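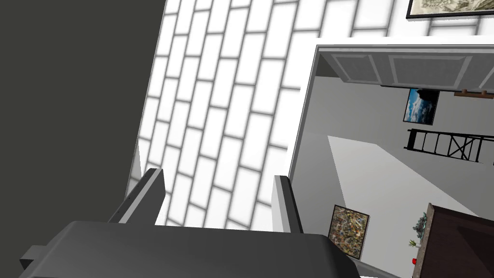

Does a policy trained only on wrist-camera views in simulation lose track of the task when the room appears tilted?

It loses some accuracy at the start of a run and recovers most of it once the arm comes back toward the table. The tilt itself accounts for little of the loss; long stretches of plain wall account for more.

To: Navholm discussion list
From: Domnica Rusu
Date: 21/12/2018
Subject: Re: Wrist views and the Fander rooms

Dear colleagues,

The question and short answer above are taken from the note that the Wultenton group will post with its results. I reply in full to the message below.

On October's release, Rodica Matei wrote:
> The October release of the Fander rooms adds a second
> room behind the doorway. Our reviewers ask whether the
> extra detail helps the policy or only slows rendering.
> They also ask how many random seeds were used, and
> whether the head view was available during training.
> Could Wultenton reply on the list?
> Rodica Matei, Navickas Laboratory

We trained with 7 seeds and report the middle result of the set. The head view was recorded but was withheld from the policy during training. It was used only by the staff who reviewed failed runs.
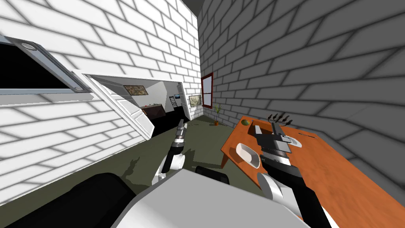 The second room does slow rendering, and we consider the cost acceptable. With the doorway closed off by a blank panel, the policy failed in 43 more test runs than it did with the room in place. Most of those failures came early, before the gripper had turned toward the table. Our reading is that pictures and furniture give the wrist camera something to hold on to while the arm is turning — a plain wall gives it very little.

Two limits should be stated. All runs used the same table layout, and the lighting was fixed. We have not tested the method on physical arms and make no claim about them.

The full log covers 1894 runs. Members who wish to repeat the comparison should use version 2 of the room files, as the earlier version places the door hinge on the wrong side. Requests for the log may be sent to me directly.

Sincerely,
Domnica Rusu
Wultenton Simulation Group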